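Storing Leather Handbags Between Seasons

By Nadiia Harasym

Most of the damage I see on older handbags comes from the closet. A bag that is carried twice a week and wiped down now and then will usually outlast one that sat on a shelf for three years with its strap folded under it. These are the steps I follow when I put bags away in November, and they work for any smooth or grained leather. Suede and patent have their own section further down.

Empty it completely

Take everything out, including whatever is in the zip pocket. Turn the lining out as far as it will go and shake it over a trash can. Crumbs and loose powder work into the seams, and a pen left inside will leak sooner or later. Go over the lining with a lint roller or the brush attachment on a vacuum, set low. If there is a smell, leave the bag open in a room with moving air for 2 days before doing anything else.

Clean the outside

Use a soft cotton cloth, barely damp, and go over the whole bag in one direction. Pay attention to the handles and to the flap edge where your hand goes. Dry with a second cloth. Don't use baby wipes or dish soap, both of which can lift the finish. If you use a conditioner, test it on the underside first and wait overnight. I use the plain Vavent cream in the flat tin, a pea-sized amount for a medium bag. More than that stays sticky and picks up dust.

Hardware gets a dry cloth only. Metal polish will stain the leather around a buckle and the stain doesn't come out.

Fill it

Acid-free tissue is best. An old pillow insert works for a big tote. Newspaper is out because the ink transfers to light linings. Fill the corners first, then the middle, and stop when the bag holds its shape. If the sides bulge or the closure pulls, take some out. A structured bag that is 11 inches across takes me 16 sheets, crumpled loosely. Soft bags take fewer.

Wrap chain straps in tissue and put them inside, on top of the filling, so the links don't press a pattern into the leather. Long leather straps should lie in a loose loop. Unbuckle them if you can.

Cover it

Use the dust bag it came with or a plain white cotton pillowcase. Colored cases can bleed in a damp closet. Whiteley makes an undyed drawstring cover that fits most totes, though a pillowcase does the same job.

Leather shouldn't be stored in plastic. It traps moisture, and coated linings can go tacky.

Small parts and paperwork
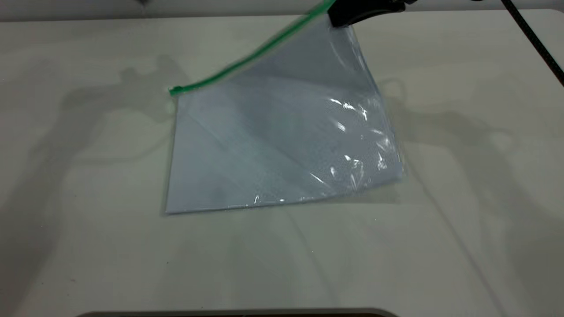

Loose pieces are what go missing over the winter: the spare strap, the key and its little lock, the leather tag, the receipt. Keep them together, one set per bag, and put the set on the same shelf. Paper and metal parts can go in plastic, and a clear zipper bag with a bright green strip across the top is easy to spot at the back of a dark closet. Leather straps and tags go in cotton with the main bag. If you have more than one bag of the same make, write the style on a slip of paper and put it in with the receipt. My Astov satchel is style 1174 and the lock from my other Astov doesn't fit it, so the slip saves me trying both.

Where to put it

Upright on a shelf, with a little space on each side. Keep it away from heating vents and outside walls. Hanging a bag by its handles all winter stretches them.

Suede and patent

Brush suede dry before covering it, and never put cream on it. Patent must not touch another patent surface or anything printed, as color moves from one to the other and stays there. Wrap each piece in white tissue.

Check once in midwinter. Open the cover, feel the bottom corners for damp, and change the tissue if it has gone limp. I also swap out the moisture packets then. The Flemach ones change color when they are used up.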